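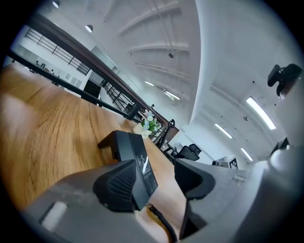 How to Set Up a Work Table Beside an Upstairs Railing

By Demetrius Marchetti

A table next to an upper-floor railing gets used more than most people expect. There is a view, there is light from two levels, and the space is often too narrow for anything else. It also has problems that a table against a wall does not have. Things roll off it, cords catch on it, and dust comes up from the floor below.

These steps are the ones I used for the wooden table on the upper level of our office in Drendport. They work just as well for a landing at home. Set aside a Friday afternoon, when there are fewer people walking underneath.

What you need

A tape measure
A soft pencil or painter's tape
Felt pads for the table feet
Two or three reusable cable ties
A microfiber cloth and a second cloth for drying
A mild soap, or a wood cleaner made for your table's finish
A small brush with soft bristles

Step 1. Check the railing first

Push on the top rail with both hands in several places. It should not move. If it does, stop and have it fixed before you put any furniture near it. A table gives people a reason to lean, and they will lean on the railing too.

Look at the openings between the bars. Horizontal bars leave long gaps, and a pen or a phone lying close to one can slide through. If small children use the space, skip this location. A table beside a railing is something to climb on, and so is every chair you put with it.

Step 2. Mark where the table goes

Leave a gap between the tabletop and the handrail. I use 2 inches. With less than that, the wood rubs whenever somebody bumps the table, and you can't get a cloth in to clean. With much more, things fall between the table and the rail.

A table with a curved edge takes some trial and error. Put the table roughly in place, sit down at it, and turn it a little at a time until your elbows have room and you can push your chair back without hitting anything. Then mark the feet on the floor with tape. Measure the walkway behind the chair with someone sitting in it, because a chair with a tall back and a wide base takes up more room than it seems to in the store.

Our table has 686 mm of clear space underneath. That is enough for most people, but one of our chairs had armrests that would not go under until we lowered them. Check yours before you decide on the final position.

Step 3. Pad the feet

Turn the table on its side on a blanket, well away from the railing. This is a job for two people. Wipe the bottoms of the feet, let them dry, and stick on the felt pads. Press each one for half a minute. Set the table back on its marks and rock it by the corners. If it wobbles, add a second pad under the short leg and try again.

Step 4. Clean the top

Brush off the loose dust first, working away from the railing so it does not land on whoever is downstairs. Wipe with a damp cloth and a little soap, going with the grain. Dry right away with the second cloth. Don't let water sit around dark knots or along the edge, where the finish tends to be thinner.

If the table is new to you, try any cleaner on the underside before you use it on top. I tested a polish called Fulum on ours and it left a haze that took two rounds of soap and water to get rid of. Plain soap has been fine.

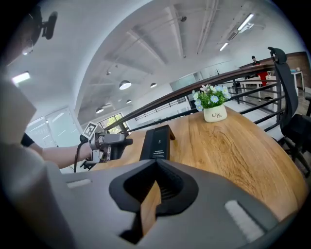 Step 5. Decide what stays on the table

Keep the permanent items low, heavy, or both. Anything that lives here should stay put if a sleeve brushes it. Tall boxes do better lying down unless you need to see the front of them. Paper should go in a tray with sides.

A flower pot is a good choice for the far side of the table, with a few conditions. Artificial flowers are the easier option. They need no water, so nothing drips on the wood or on the floor below. A ceramic pot is usually heavy enough to stay in place, but check inside, as many are filled with light foam. Lift the arrangement out, put clean gravel in the bottom, and press the arrangement back in. Ours weighed 664 grams when I finished, and it no longer shifts when someone pulls a chair up.

Put a felt circle under any ceramic pot. The unglazed ring on the bottom will scratch a soft finish.

To clean artificial flowers, use the small brush, dry, from the center of each blossom outward. Then wipe the larger leaves one by one. Pale blue and white petals show dust sooner than the leaves do, so let those tell you when it's time. Once a month is enough for us from October on, when the heating is running.

Step 6. Deal with the cords

Never run a cord through the railing or over the handrail. Bring it down from the table on the side away from the walkway, along the inside of a leg, and hold it there with a reusable tie. Leave enough slack that the cord can be moved without pulling anything off the top.

Coiled cords need a little more care. They pull back when they are stretched, and whatever is on the light end comes with them. Keep both ends on the same surface when you can. If a cord has to hang over the edge, make sure no chair can roll onto it.

Step 7. Check the light

Sit down at the table in the evening. Lamps hung over an open lower floor can be right at eye level from above, which is tiring after an hour. Turning the chair a quarter turn often fixes it. We swapped our bulbs for warm ones, 3,000 K, and the glare off the wood was much easier to live with. If you can't change the ceiling lights, a small desk lamp with a shade will help even things out.

Step 8. Keep it up

At the end of the day, clear everything that doesn't belong on the table and push the chair in. Once a week, wipe the top and run a cloth along the handrail and the top horizontal bar. Every few months, check the felt pads and push on the railing again, the same way you did in Step 1.

The downstairs crew at Pruitt, our sister office, also keep a shallow basket under their table for bags. It keeps the straps out of the way of chair wheels. I have not tried it here yet. 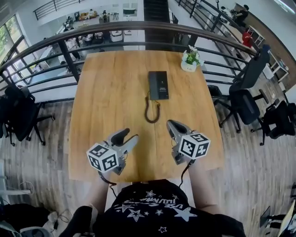

Can I fasten the table to the railing to stop it from moving?

It's better not to. Clamps and brackets dent the top rail, and the railing was not built to have furniture pulling on it every time someone leans or stands up. Use felt pads with a rubber backing, or rubber cups under the feet, and the table will stay where you put it on most floors.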